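Wedding Photography, Evening Class
Session 4: Shooting the Reception Details (and surviving the timeline)
Handout by Zoriana Zinchenko
Mar 2, 2021

Hi again, everybody! A few of you emailed to say last week's notes were too long, so of course these are longer. Sorry. Bring them with you, scribble on them, spill coffee on them.

First, leftovers from last time. Josué asked whether you should shoot the first look before or after the family portraits. Before, if the couple will let you. People's faces are softer before an aunt has spent half an hour telling them where to stand. I've done it the other way when the church was running late and it was fine, but I had to work harder for it.

The timeline

I shot a wedding in November at a place called Madska, an old mill with tiny windows and a gorgeous staircase. Ceremony at four, which in November means you come out of the doors into pretty much nothing. The couple had 440 guests (yes, really!) and the planner had given me 15 minutes for all of the portraits. I loved that planner but I wanted to cry.

What I did was ask for the timeline a month ahead and mark it up. Ask for yours early too. Look for these:

Sunset. Look it up for the actual date and the actual town.
Travel between places, and who's driving you. If you're driving yourself, where do you park?
When the room is ready but still empty of guests. That's your detail time and it's always shorter than they say.
When the speeches start, and whether food is on the table during them. Mouths full of salad, folks. You'll be deleting all night.

If there isn't a gap for the room, call the planner and ask for one. I've never had anybody say no to 13 minutes. They say no to 20 all the time, I don't know why.

Details

OK so, rings, shoes, invitations, place cards, cake. Some photographers think this part is boring and hand it to the second shooter. I love it! It's the quietest part of the whole day, I get to breathe, and the couple spent months picking out those napkins.

Start wide, then go in. I get the whole room from two corners, then one table, then one place setting, then the name card. When it goes in the album that order makes sense to whoever's turning the pages.

Turn off the overhead lights if you can reach the switch and the staff don't mind. Mixed light is the thing I see most in student work, orange from the ceiling and blue from the window, and it's miserable to fix afterward. Pick one. If you're stuck with both, set your white balance for whatever's falling on the cake.

Pale things on pale tablecloths need help. Your camera will want to turn all that white into gray, so open up two thirds of a stop and check the histogram. For anything small I want the light coming from the side, low, so there's a little shadow to sit on. Practice this at home on a plain white table with whatever you've got lying around, it doesn't need to be pretty. 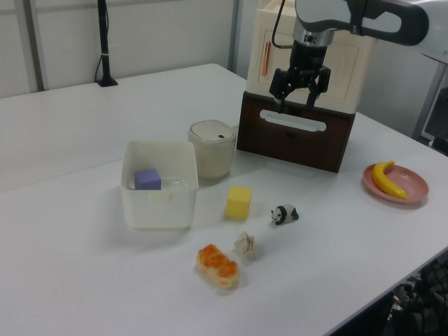 White tabletop with small objects on it, a white bin and a purple cube among them.

Watch your backgrounds, too. I have a ring shot from my second year that I adored for a week, until Antigoni (she was my boss then, and not a gentle one) pointed at the fire extinguisher behind it. Move your feet before you move the rings. And if you do move the rings, put them back with the same person who gave them to you, not on the nearest windowsill.

Lens-wise, a macro is nice to have. If you don't own one, a 50 and a bit of cropping will get you through. Please don't buy anything for this class.

The dance floor, very quickly

We'll do this properly next session with the flashes out. For now: get the first dance from two sides, get the parents watching it, and stay for at least three songs after the floor opens. The third song is when the good stuff starts. Fabian Holzer, who you'll meet next week, goes in with a wide lens and more or less dances with them. I'm more of a lurker with an 85. Both work.

Homework

Set up one small still life on a white surface and shoot it by window light only. Five frames, one exposure setting, move the camera and leave the objects alone. Then shoot it again with a lamp on and look at what happens to the color.

Also cull the practice set, the Pastley wedding. There are 265 files in the shared folder and I'd like you to get down to 40. Don't edit them, just choose. Anderson, I know you'll want to edit them. Don't!

Bring your picks on a drive, and a flash if you have one, with fresh batteries. I'll have a couple of spares.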